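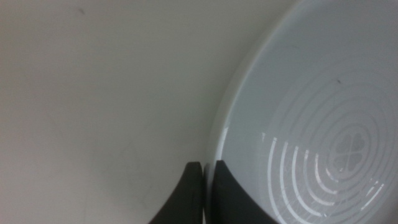 A white plate with rings in the middle. Look for the shiny streaks!

WHY IS A PLATE SHINY?
Kitchen Stuff Explained - Ukance Kids Pages

Plates. You eat off one every day and probably never look at it. So let's look at it.

First question. What is a plate made of?

Lots of plates are ceramic. Ceramic is a fancy word for clay that has been baked really, really hot. Way hotter than a pizza oven. Mud pie hot? No. Mud pies dry in the sun and then fall apart in the rain. Baked clay stays hard.

How it gets made

Clay comes out of the ground. It gets cleaned and mixed with water until it's soft and squishy. Then it goes in a mold, or on a spinning wheel, or gets squashed into shape by a machine. Now it's plate shaped but still soft. You could poke a hole in it with your finger. (Please don't.)

Then it dries. Then it goes in a kiln. Say it like "kill" with an n on the end, or just "kil" - both are fine, potters argue about it.

The kiln is a giant oven. The clay bakes for hours and hours and has to cool down slowly too. Too fast and crack!

The glassy coat

Baked clay on its own is kind of dull. A bit rough, too. Think of a plain flower pot. Water can soak into a flower pot, and so would your spaghetti sauce. Yuck.

So plates get a coat called glaze. Glaze starts out as a runny mix of powder and water, sort of like thin paint. The plate gets dipped or sprayed, then back in the kiln it goes. In the heat the powder melts and turns into glass. Yes, glass! A super thin layer of it, stuck tight all over the plate. Sauce can't get in. Wipes right off.

OK but why shiny?

Light bounces. That's the big secret. When light hits something smooth, most of the bouncing light goes off in the same direction, like a ball off a flat wall. If your eye is in the right spot you get a bright flash. That flash is called glare, or a highlight.

When light hits something rough, it bounces every which way. Like throwing a ball at a pile of rocks. No flash, just a soft even look. We call that matte. The tabletop in our photo is matte. The plate has a gloss on it. Both are pale, but they look diferent, right?

And the rings? Rings are little bumps that go around and around. Each bump is curved, so only one part of it tips the light toward you. One bright streak per bump, more or less. Lots of bumps side by side, lots of streaks. Go back up and find them on the left side of the rings, down low. Now look at the other side - just soft gray lines. Same plate, same rings!

Circles inside circles that all share one middle have a name. Concentric. Con-SEN-trick. Drop a pebble in a puddle and you'll make some.

What's the rim for?

The rim is the raised part around the outside. Good for:
Stopping gravy from running off
Giving your fingers somewhere to hold on
Making the plate a bit stiffer so it's harder to break

Harder to break, not impossible. Ceramic is hard but it's also brittle, meaning it snaps instead of bending. If one breaks, stand still and call a grown-up. The edges are sharp.

TRY IT - Flashlight Plates

You need:
1 shiny plate
1 sheet of paper
1 flashlight
A table, and a room you can make dark

Close the curtains. After dinner works best, or wait for a gloomy Monday.

Put the plate on the table, paper next to it. Shine the flashlight at the paper from the side. See a bright spot that looks the same wherever you stand? Now shine it on the plate. Move your head left. Move it right. The flash moves with you!

Now hold the flashlight low, almost down at table level. Shine it across the plate. Any bumps or scratches or rings will pop out. Try it on a fork. Try a spoon, both sides. Try a bannana. Is a banana shiny or matte? What about an old one?

Write down what you tried and put an S or an M next to it. Can you find 12 shiny things in your kitchen? Don't use the stove or anything hot, and don't shine the light in anybody's eyes.

Words to know

Ceramic - clay baked until it's hard
Kiln - the oven that bakes it
Glaze - the thin glassy coat
Matte - not shiny
Brittle - snaps easily
Concentric - circles with the same middle

Next time: why does a spoon turn your face upside down?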